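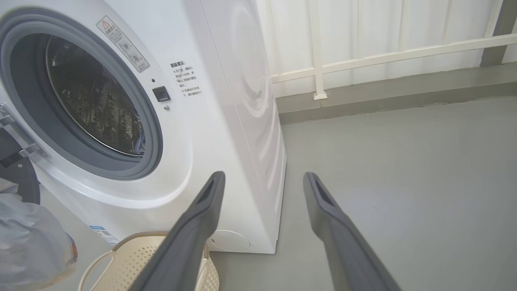
Wrist view only for laundry loading episodes?

Nives Pellegrini
Our group is recording demonstrations of loading a front-loading washer. We have 884 episodes toward a target of 1,000. May we rely on the wrist camera alone, or is a fixed camera required as well?

Tihomir Ivanov
A fixed camera is advisable. The wrist view shows the drum opening well at the start, but a held garment may block it during the approach. Please keep both streams on one clock and record the start position of the arm for each episode. We also vary the basket position across 4 floor marks and do not discard failed attempts; they are labeled and stored separately.

Boris Petkov
We used wrist only at Stuver. It was fine for towels.

Špela Trajkovski
I concur with Mr. Ivanov. Existing episodes need not be discarded, provided that the missing view is noted in the metadata.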